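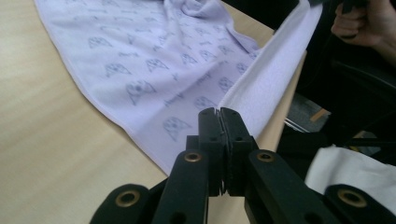 How long does it take to build a hand-held gripper if you've never made one before?

Give it two months of evenings, with most of that going on the pivots. Cutting and fitting the arms is the quick part. Getting both fingers to close at the same moment, in the middle, without a wobble, is where the time goes.

Tinaleo: a gripper from the Stetgate workshop

Welcome to the gallery page for Tinaleo, the hand-held gripper we've been putting together on the back benches at Stetgate since March. It began as a sketch by Irena Tomaszewski for a tool that could pick up cloth by a corner, and it has grown into the most enjoyable thing I've worked on in years. The long-term plan is to put it on the end of an arm. For now it goes wherever somebody carries it, and that has turned out to be a lovely way to learn what it can do!

Lavender towel, closed jaws
The fingers are shut on the point of the towel, which has little animal faces and bones printed all over it, with the white terry side pulled up tight on the right. You get a good look at the brass in the pivots too, and I'm still very pleased with how that looks against the black plastic.

Notes on the build

The linkage is Jarosław Ostrowski's design. Each finger sits on an inner arm, with an outer link alongside to keep the finger upright as it travels, so the two faces stay parallel instead of closing like scissors. Our first go had plain holes for the pivots and plain bolts through them. It felt fine on the bench and then got sloppier every evening until the tips were crossing over each other. Roman Lis suggested brass, Wing-yan Tu had a bag of it, and we opened the main holes out and pressed it in. The change was huge. I opened and closed it for most of a tea break just to feel it move.

The other holes are partly for saving weight and partly Jarosław leaving himself somewhere to bolt things later (he always does this, and he's always right). We have used a few of them for trying out different return springs. The soft spring is nicer on the hand, the stiff one lets go of thick fabric more cleanly, and we're still arguing.

The wear test was my department. I rigged up a motor and a crank from the scrap shelf and left the linkage opening and closing under the bench. The plain-hole version had visible play at 478 cycles. With brass in, we stopped at 4000 and couldn't feel any difference from the start. Please don't take that as science, the motor was off a broken fan heater and changed its mind about speed whenever the kettle went on, but it made me very happy.

Cloth is such good fun as a test. Boxes and blocks tell you whether the thing grips, then a towel comes along and folds, slides, bunches up and gives you three layers when you wanted one. Terry is easy to catch because of the loops. Smooth cotton is harder, and Irena's silk scarf has beaten us completely so far.

Still to do

Softer pads for the finger faces. Pascal Mühlbauer is casting a set in silicone, 2 mm thick, and wants to try a ribbed pattern as well as a flat one.
A proper stop so the jaws can't be squeezed past closed.
A trigger that fits smaller hands. Wing-yan has a cardboard mock-up that's already better than what we've got.
Rounding off the ends of the outer links, which have found my knuckles more than once.

Drawings for the arms are in the Tinaleo folder on the workshop computer, along with the drill sizes. Take a copy, change whatever you like, and bring yours in when it moves. The bench is free most evenings until half past nine.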